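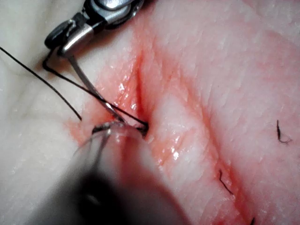 I have been a surgical tech for long enough to have been told three separate times that my job was about to get easier. The first time it was the tray tracking software, which gave us a scanner and an extra form. The second time it was the electronic preference cards. I won't get into the preference cards. Now it is Follow, which is what Plokus calls the mode where the robot does the suturing by itself and the surgeon sits at the console with a foot near a pedal. What I mostly look at when I'm in that room is thread. Anyone who has handed off suture for a living will look at the black strand wrapped around those driver jaws, with the sharp little loop hanging under the tips, and start thinking about where it's going to catch. The needle gets all the attention in the sales talk. The thread is the thing you end up dealing with.

I work at Derese Surgical, in the main ORs three days a week, and since February I've had two days a week in the skills lab. That's where Follow lives for now. It sews pads. It has not been near a patient in our building, and I want that clear before my aunt reads this and calls me.

The pitch, when it came, was an hour long and had sandwiches. Thijs Van Wijk came out from Plokus and he was perfectly nice. He stayed late and answered everything, including the questions that were really just complaints. He said closing is repetitive, people are tired by the time they do it, and a machine doesn't get tired. All true. He had a number too: 300 hours a year "returned to the clinical team" at a place our size. Mekdes Birhane, who has been a tech here longer than I have, asked returned to whom. He said that would depend on the site. She wrote that down word for word and it's been taped inside her locker ever since.

So who has gotten hours back? I can tell you about mine. Before Follow, a lab day was setting out pads and instruments for the residents, sitting with the new ones while they fought with their needle angles, and cleaning up. A lab day now is setting out pads for the robot. I cut the suture to length, and it has to be the same length every time or the run doesn't count. I check the instruments between runs and log any thread snag, dropped needle or stop, with a code. There are a lot of codes. There is one code for "thread around tool, cleared by itself" and another for "thread around tool, cleared by operator," and you'd be surprised how long two adults can argue over which one just happened.

I'm the operator in that second one, by the way. It's a new word for me. Same pay grade.

My log had 1512 throws in it as of last week. In 141 of them somebody stepped in. I've heard that described in a meeting as excellent and I've heard it described in the break room as a resident you'd have a talk with, and I don't think either side is being fair. Some of those stops were the surgeon being jumpy on the first day. Some were me, hitting pause over a loop that might have slid off on its own. And some were real, where if I hadn't hit it the thread would have pulled straight through the edge. The log doesn't separate those, and I've asked twice for a column that would.

Let me be fair to the thing, though. It can put in a decent stitch. I've scrubbed with people whose bites wander all over the place after lunch. Nuria Tefera, who does most of the console time and is about as hard to impress as anyone I've worked with, went over one of its rows with a ruler and just said "huh." She doesn't say huh for nothing. 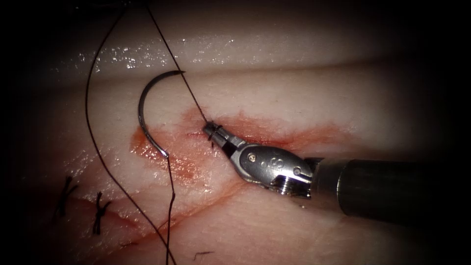 Two stitches tied and the needle lying on the pad, with plenty of thread still to manage.

That long loose curve of strand off to the left of the needle is what I mean about thread. A person deals with slack without thinking. You flick it out of the way, or your assistant does, and if you asked either of you a minute later you wouldn't remember. Automate the stitch and all that flicking has to go somewhere. Either the machine learns it, or it becomes a job for someone standing there watching, and watching is much more tiring than doing. I come home from lab days worn out in a way I don't from a long case, and all I've done is stare at a monitor with my hand next to a button.

I brought this up with Obsa Workneh, who manages our schedule. Obsa is a decent guy with a spreadsheet that has to balance. On the spreadsheet, robot days are light days, so they get staffed light. One tech. If I need the bathroom, the run waits, and then there's a gap in the log, and there's a code for that too. He said he'd look at it. I believe he will. I also know what the spreadsheet is going to say back to him.

The other thing is the residents. Ayantu Wako is in her second year and she's good, with patient hands, and she got good in exactly that room, on exactly those pads, doing one ugly row after another until they stopped being ugly. The lab has the same number of hours it always had. The robot has two days of them now. When I asked where the practice time was supposed to come from, I was told residents can observe the runs and learn from the consistency. Ayantu observed one. She was polite about it. Then she asked me if there were any leftover pads, and she took a stack of them home in a grocery bag.

Maybe that's how it's going to go, and in ten years residents will supervise closures the way we all supervise the dishwasher. But the answer I keep getting is that the surgeon can always take over. Okay. Take over with what? The hands you have are the ones you practiced with. If the machine does every easy close, then the only ones left for people will be the ones it stopped in the middle of, with thread already wrapped around something, and that is a terrible place to learn.

I went and read the brochure again before writing this, because I didn't want to be the grump who hasn't done the reading. It says Follow was tuned on 3916 recorded closures. It doesn't say who did the closing, or whether there was a tech in the room reloading needles and keeping the slack clear. I'd bet there was. I'd like to know what she's doing these days.

Mekdes thinks I should stop worrying about it, and her argument is pretty solid. She came here from Girnanov, where they bought a supply robot that was going to replace the runners, and all that happened was they hired a runner to follow it around and open doors. Her view is that I'm the door guy now and door guys have job security. She may be right. I just didn't train to be the door guy, and I liked sitting with the new ones and their bad needle angles.

What I'd want, if anyone at work reads this (hi, Obsa), is pretty dull. Two techs on robot days. The extra column in the log. One of the two days given back to residents until somebody can show me where their hours went. And the next time there are sandwiches, I'd like the people who cut the suture to be asked what they think before the thing is bought.

We have another round of runs coming up, with a new software version that's supposed to be better about loops. I'll put the numbers up when I have them, good or bad, assuming I get my column. Comments are open, but please don't send me the video of the grape again. I've seen the grape.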